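Cellule Rultby, cahier d'entretien, mars, reprise à 14 h

Repris la cellule derrière Zeeshan. Sa note dit « pinces recalées, RAS ». Je n'y crois qu'à moitié : j'avais lu la même chose avant la dernière dérive. Remis les gobelets en ligne au fond, contre le mur, et ressorti la canette Pepsi. Doigts bleus contrôlés à la main, pas de jeu que je sente. Vis de bride reprises quand même, côté droit.

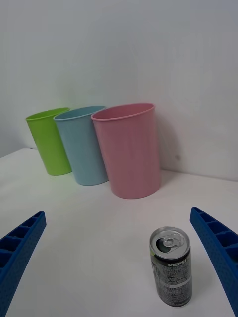 Le fichier d'offsets chargé est le 1484. Noreen assure que c'est le bon. Je note qu'il n'y a ni auteur ni commentaire dedans, donc je le garde sans m'y fier. Vitesse limitée à 30 % tant que je n'ai pas refait le zéro des deux bras.

Siddiqui propose encore son module de calibration automatique. Vu la démo chez Flerno : très joli sur leur table, avec leurs pièces. Pak-hei veut l'essayer, moi j'attends de voir des chiffres sur un doigt usé.
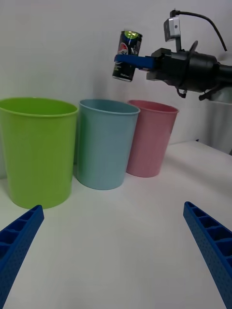 Câble de la caméra de poignet : à surveiller, la boucle me paraît longue. Ehsan dit que ça n'a jamais accroché. Je mettrai un collier. Refaire aussi l'ouverture à vide, 200 cycles, et relever le courant moteur au début et à la fin. Le relevé précédent n'a que la fin, ça ne sert à rien.
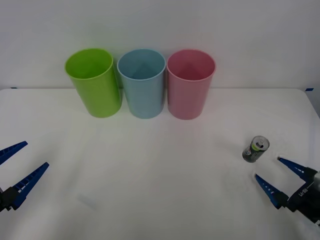 Faut-il refaire le zéro après chaque changement de doigts ?
Oui pour la pince concernée, avant toute prise, même si le doigt neuf sort du même lot. L'autre bras peut rester tel quel.

Reste à faire : collier, cycles, demander à Samina d'où vient le 1484.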